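Notebook, 5 September 2023
Two-arm cell, Clorkau bench: left fingers, right wrist cable

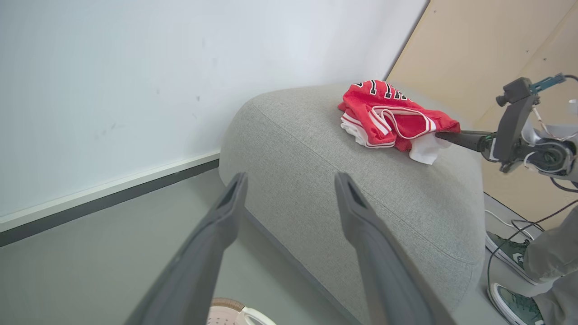
Left wrist camera. Right finger on the white part of the jersey, cables looping off the right arm.

Started on the right arm because of the dropped frames. The handover note from Amado Cabanatuan says "camera fault, replace." I don't believe it. We have swapped that camera before and the fault came back with the new one. Before I order another I want the cable ruled out properly.

Logged 107 jersey picks with the old routing. The right camera lost its stream on 40 of them. The left camera lost it on 2. Same model, same driver, same settings file, so whatever differs is mechanical or in the wiring. Most of the drops came with the right wrist rolled inward and the arm reaching low, when the loops have the least slack. That fits a pulled connector. It would also fit a broken conductor further down, so I'm not writing "solved" on anything.

Done on the right arm, power off:
Unplugged and reseated the connector at the camera. It clicked. I can't swear it hadn't clicked before.
Opened up the loop at the wrist joint and moved the first tie back toward the forearm.
Checked the bracket screws. One took nearly a quarter turn. Marked all of them with paint pen so the next person can see whether they walk.

Then the left fingers. The Drista manual says to re-zero the gripper after any finger change, and the log has a finger change with no zero after it. Closed them on the feeler gauge, tips touched before the readout said zero. Re-zeroed and saved under a new name. Old file is still there -- please don't load it.

Somebody at Pennington claims the fingertips have to be replaced every 63 hours of cloth work. I asked where that number came from and got no answer. We'll replace them when they're worn.

Ran a few slow picks with the jersey on the gray cushion afterward. No drops, and I put very little weight on that. The old routing had quiet stretches too. It needs the full set again, same poses, before anyone calls it better.

Still open:
Spare Brirer cable is in the drawer, untested. Ring it out before fitting.
Cables on the right arm still hang lower than I like. Want a clip below the joint.
November service: ask for the wrist joint to be checked for play while the cover is off.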